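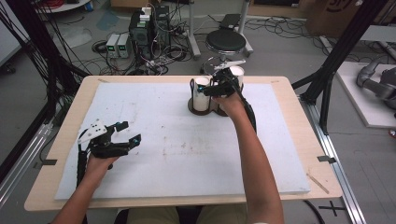 3.2 Bench Setup

The hand-held grippers were assembled in the Lurstead shared workshop from the Vikum bracket drawings. Paper cups in round-based wire holders served as the test objects. We recorded 154 trials on a padded tabletop – 83 with the first finger set and the remainder with the second.
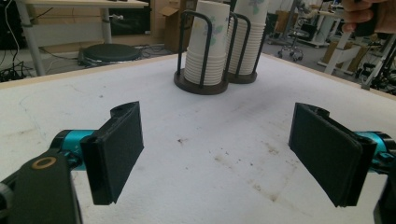
Figure 2. View between the black finger pads, with two cup holders toward the far edge of the table.

Pad alignment was checked before each block of trials.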